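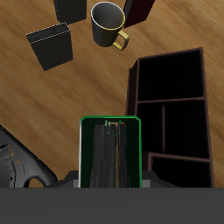 4. Results

4.1 Who went, who stayed home

Bastico sent 600 staff on the January trip to Radberg. We got survey replies from 233 of them. Lower than hoped, but most shops and the call center did answer. Office staff were over-represented – see limits below. Toivonen ran a smaller trip at the same hotels and is used only as a comparison.

Main finding first. People who chose their own roommate rated the trip higher than people who were assigned one. The gap held for new hires and for long-time staff. Did not hold for managers, who mostly had single rooms anyway. Destination mattered less than we expected. So did the weather, which was bad.

Free time was the other big item. The Bastico program left one open afternoon, and it came up again and again in the written comments. Several people said they would of traded the gala dinner for a second one. Toivonen had no gala and got fewer complaints about tiredness.

4.2 Interviews

Halász and Villanueva did 14 follow-up interviews, all by phone. Coding by Llanos, checked by Kuzmenko. Disagreements were talked through and settled before the second round. Parents with small children were the group most likely to turn the trip down. Cost of child care, mostly. Two-night trips were seen as doable, longer ones not. One call center worker said a trip "is only a gift if you can go." Bastico offered no cash option to those who stayed home, and this was felt to be unfair, even by some who traveled.

Limits: one season, 2 companies, self-reported scores. Travel agency Virkach gave us booking dates but not prices, so we can't seperate the effect of trip cost from trip length.

Figure 1. Mug on a wooden floor, computer rendering.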